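Blocks and Basket: Gallery
Jacquet Collection of Everyday Play
Study Table, Room 42

The Jacquet Collection holds 167 sets of building blocks, sorting toys and table games, most of them given by families and schools in the district. The gallery on this page presents one of the smallest: three colored cubes and the wicker basket kept with them. The set was received from the Bumard Nursery School when its older classrooms closed, and it was in daily use there for more than 7 years.

Items in the study group may be seen by visitors on request. They are shown on a plain cloth so that color, size and surface can be compared easily. Notes were prepared by Cinzia Galli and reviewed by Halima Okeke, Curator of Classroom Materials.

The blue cube

The blue cube is made of wood and painted a strong blue that leans a little toward turquoise. Its edges are slightly rounded and worn. A band of dark, speckled scuffs crosses the middle of one face, and a small dark mark sits close to the top edge of the same face. The collection does not repaint or fill marks of this kind. Wear is recorded on the catalog card and left as received.

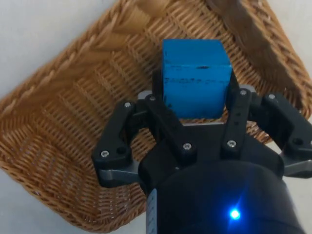
The full set on the table

Red, green and blue were the colors used in the first sorting lessons at Bumard. Children were asked to name each color before the cubes were returned to the basket at the end of the morning. According to the school's own lesson book, the basket was always placed within reach of the smallest child at the table, and the order of the colors was changed from day to day.

The basket is woven in tan and light brown strands and finished with a rolled rim. It is cataloged separately from the cubes under the same set number. Ardalan Najafi, who taught at the school and helped to identify the set, recalls that it had at least two earlier baskets, neither of which has been traced.

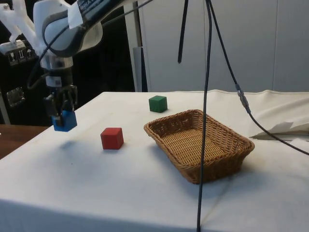 Red, green and blue cubes with the wicker basket, which is empty. The green cube is nearest the far edge of the table.

Stacking

After sorting came stacking. The lesson book gives this exercise a page to itself and advises teachers to begin with two cubes only, keeping the third to one side until the child asks for it. No color was required at the base. Visitors who handle the set under supervision are invited to follow the same exercise.

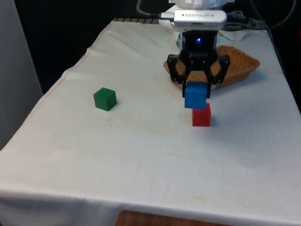
The blue cube held just above the red, with the green cube standing to the left and the basket behind.

Visiting and reproduction

Room 42 is open to readers and school groups on Saturday by appointment. Groups are limited to the seats available at the study table. Requests to see a particular set should be addressed to Garnet Kennedy at the reading room desk and should state the set name and the purpose of the visit. Requests to reproduce pictures from this gallery are handled by Nneka Babalola.

Next gallery: The Drukico Counting Frames
Back to all galleries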